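Ukdale Pantry Series Returns With a Winter Course on Cooking Dried Beans

UKDALE, December 21, 2021 – The Ukdale Pantry Series is back, and this winter it belongs to the soybean! Registration is now open for Beans From Scratch, a home cooking course run by the Cloltaretti kitchen on Lobo Street, with room for 22 people in each group.

The course grew out of a single evening class held in July, which filled up so fast that 108 names ended up on the waiting list. This time there will be several groups, and everyone on that list has already been offered a spot.

"People buy a bag of dried beans with the best intentions, and then it sits in the cupboard for a year," said Saranya Shenoy, who teaches the course. "I love that bag. Give me that bag and a free afternoon and I'll show you soups, a spicy stir-fry, crunchy roasted beans for snacking, and soy milk if you're feeling brave."

Each group meets for two sessions. The first covers sorting, rinsing, soaking and simmering, with plenty of time for questions about old beans, hard water and pots that boil over. The second is all cooking and eating, and students take home a jar of whatever they liked best (bring your own jar, please, with a lid that fits).

No experience is needed, and no special equipment either. Shenoy teaches with ordinary pans, the kind most homes already have.
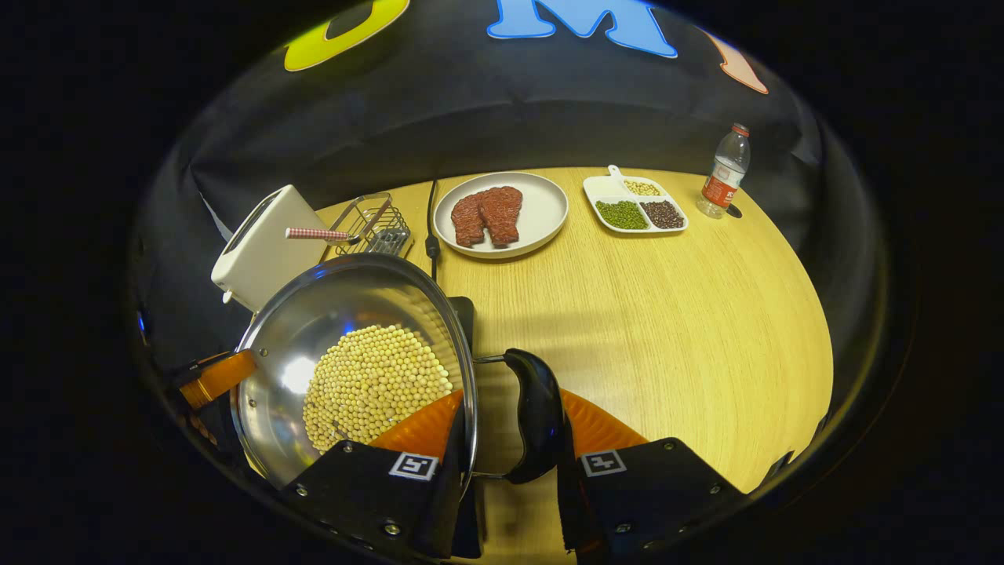
Soybeans heaped in a stainless steel frying pan on a light wooden table.

Dried beans for the course are supplied by Drosovik, a family grocery in Ukdale, which is also putting together take-home bags for all students. A booklet with Shenoy's recipes and soaking times is included in the fee.

To register, stop by the front desk at Cloltaretti, 202 Lobo Street, Ukdale. Please mention any food allergies when you sign up, soy included.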